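Quarter 3 progress report: Mindden workshop room, tables and small-object sets

To: Lernard Fund, small grants desk
From: project lead, Mindden room
Period covered: July to September

Sorry this is later than agreed, the room handover ran over and then the printer was down. Figures are final apart from the two lines marked "to confirm" near the end. Budget sheet goes separately.

Where we are in short

Room is in use. Tables in. Backdrops up. Object sets mostly done, 22 complete out of 33 planned, rest waiting on parts. Task cards written for the first 15 sets and tried out with two groups. Underspend on furniture, overspend on storage, net position close to plan. One request for a change, see the section on coasters and mats.

Room

Painting finished in July. We stayed with pale grey for the walls as it was what the landlord had in the cupboard, saved us the cost of a second colour. Radiator at the far end still not fixed, Estora have been out twice and are waiting for a valve. Not a problem in September, will be a problem by November. I have asked them for a date in writing.

Ceiling lights all working now. They are bright, which the people doing fine work like and the people sitting facing them don't. Looked at diffusers, the quote was silly, so have turned two of the tables instead. Cost nothing.

Floor: one section by the door lifts when a trolley goes over it. Taped for now. Stefanou are quoting for that along with the skirting.

Tables

All delivered and put together by the end of July. Light wood tops as per the original bid. Came in under budget becuase Stefanou let us have the ones with cable holes already cut, ex-display, a few scratches underneath. The holes have been handy for chargers and lamp leads but small things roll into them. We lost a bead set that way in the first week. Plugs on order for any hole not in use, one pack should cover the lot.

Height is fine for adults standing and for most people on the taller stools. Too high for the lower stools. We have moved the lower stools to the reading corner.

Backdrops

These were the item the panel asked most about so a bit more detail. Each table was to have a plain cloth behind it so that whoever is working is not distracted by shelves and people walking past. We went for black fabric. It has made a clear difference to how long people stay with a task, going by what the session leaders tell me, though we have no proper measure of that and I don't want to oversell it.

The printed one with the lettering is in use at the middle table. Pinned along the top, and it needs steaming, creases from the packaging have not dropped out. Same goes for the plain ones to be fair. Hems are good. The pins are a stopgap, we have a rail and clips costed at the lower end of the estimate and would like to go ahead with that this coming quarter.

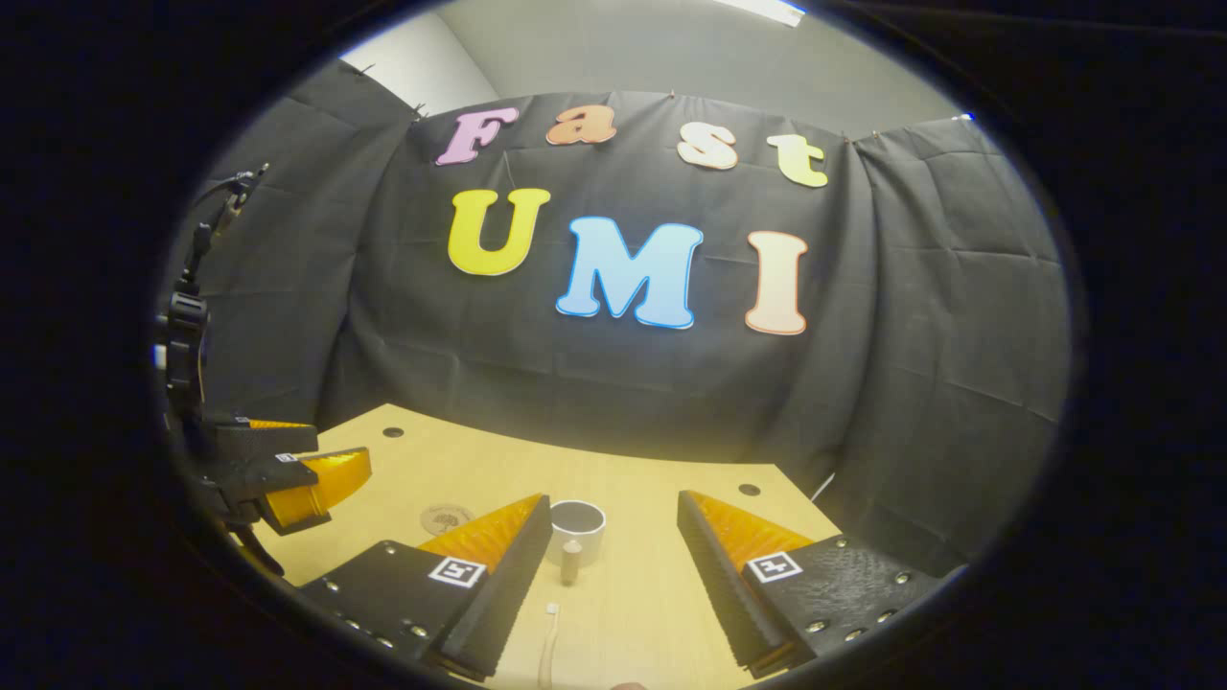
Fire certificate for the cloth came through in August and is in the folder by the door. The supplier sent the wrong one first, for a curtain lining, so if your copy mentions lining please bin it and ask me for the right one.

Object sets

Original plan was 33 sets, each in its own tray, each with a task card. The idea, for anyone reading this cold: everyday things that ask for picking up, placing, turning, stacking or lining up. Mugs, pegs, coasters, lids, spoons, clips, that sort of thing. People work through them at their own pace and swap the tray when done.

22 sets are complete and on the shelf. The remainder are short of one or two items each, mostly pegs. The first batch of pegs was cut too short and fell over as soon as anybody breathed on the table. Second batch has a wider foot. Rounded top has been kept in the new order because square ones catch on sleeves.

Mugs. White ceramic, plain. Chosen so they could be replaced from any shop. We have broken 3 since opening, which is less than I allowed for. Tried enamel ones as a swap, too light, they skid. Staying with ceramic and keeping spares in the cupboard.

Trays. Lernard kindly agreed in June to us buying the deeper ones and it was the right call. The shallow ones would have been tipping all over the place. Labels are peeling though. Will redo with the better tape once the current roll is gone.

Coasters and mats (change requested)

The bid had rubber mats for every set. Tested four samples and none of them were any good, they either smelt or left a mark on the wood. Used coasters in the mean time and people got on with them well, gives a clear place to aim for when putting something down. The embossed ones are easier to find by touch than the flat ones.

Request: may we move the mat money over to coasters and to the rail for the backdrops. No extra cost. Would need a yes by the end of October so we can catch the supplier's next delivery. A one line email is enough for our records.

Task cards

15 done. Large print, one action per line, no pictures yet. Feedback from the two trial groups:

- wording fine on most, "adjacent" changed to "next to"
- card 6 and card 11 were the same task twice, my fault, 11 rewritten
- people wanted to know when they had finished, so each card now ends with a line saying so
- several asked for a harder version of the stacking ones

Harder versions will be on the back of the same card. Not started. Rest of the cards will follow once the sets are complete as there is no point writing them for trays that might change.

Use of the room

Mornings are full. Afternoons quieter, there is space for one more regular booking after 2pm and we have put a notice up. Evenings not offered until the heating is sorted.

Tidying up at the end has been the weak spot. Trays go back with bits missing, or with bits from the tray next door. We now keep a short list inside each lid of what should be in there and allow ten minutes at the end for checking. Better since then. Still found a teaspoon in the clips tray last week so not perfect.

Money

Full sheet attached to the email. Main points only:

- furniture: under, see tables above
- storage: over, deeper trays plus a second shelf unit
- cloth and fixings: on plan, rail not yet bought
- objects: on plan, second batch of pegs was replaced free of charge
- repairs: floor quote outstanding, to confirm
- heating: should fall to Estora under the lease, to confirm

If heating does land on us we will come back to you before spending anything.

Risks

Heating, as above. Peg delivery slipping past October, which would push the last sets into the new year. Storage, as we are nearly out of shelf and the finished sets will take up what is left. I have asked whether we can use the alcove by the kitchen, waiting to hear.

Next quarter

Finish remaining sets. Rail and clips up, all cloths steamed and rehung. Hole plugs in. Rest of the task cards plus the harder versions. Floor by the door done properly. Open day pencilled in for December, mid morning, you would be very welcome and I will send the details when the heating is certain.

Next report due in January. Any questions on this one please reply to the same email adress, the old one is being switched off.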